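3.2 What accumulates on a tabletop

Households in the Olodcombe study were asked where their power strips lived. Most respondents pointed at the floor, behind something heavy. The strips themselves were elsewhere, generally on the nearest flat surface, where they had been put down for a minute some months earlier. We treat the tabletop as the true habitat of the species and describe our sorting exercise accordingly.

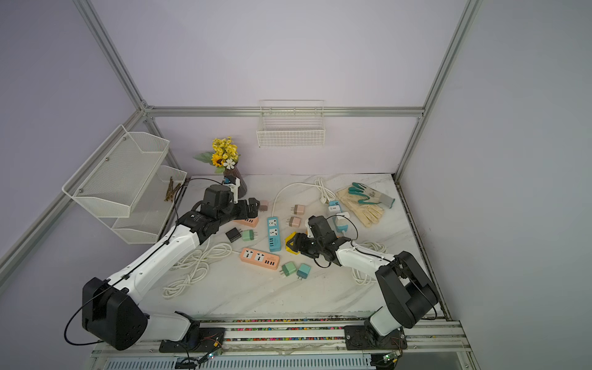 Figure 4. Work table with power strips on the tabletop, a vase of artificial flowers, and wall storage.

Wire baskets and mesh shelves recur in our survey as declarations of intent. People buy them in March, hang them with great care, and go on using the table. Negi (in the pilot notes) calls this "vertical optimism," and the term has stuck despite the second author's objections. In the Liepiņa subsample, 20 households owned a basket meant for chargers and five could tell us what was in it.

Shape matters more than we expected. A strip is at least long, and can be laid beside another strip with some pretense of order.

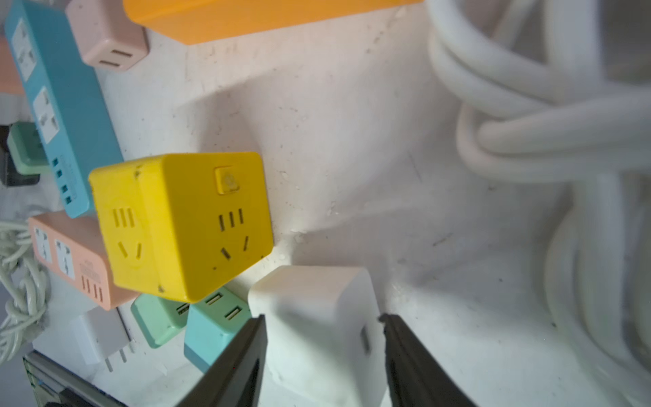
Cubes allow no such thing. They can be stacked, which looks tidy until a plug is needed, or they can be left wherever the hand let go. Color helps a little. Participants remembered "the yellow one" far more reliably than any socket type, and would defend it against all comers. White items had no such champions and were routinely claimed by every member of the household, or by none.

Cords were coded separately, following Grīnberga's scheme: coiled and tied, coiled and hopeful, or loose. A twist tie was taken as evidence of effort.
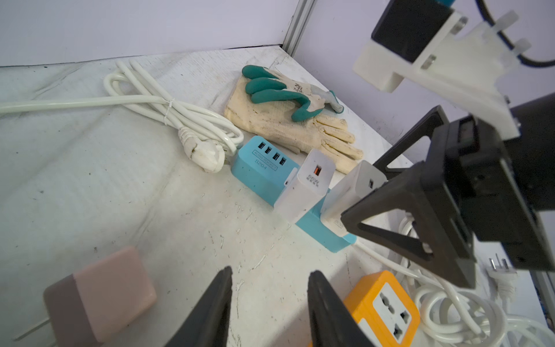
Should a charger left plugged into its station be counted as put away?

We counted it as in use, whether or not a device was attached. Participants disagreed at length, and the Pimgate interviews contain 300 words on this point from one man alone. His objection is recorded in full in the appendix.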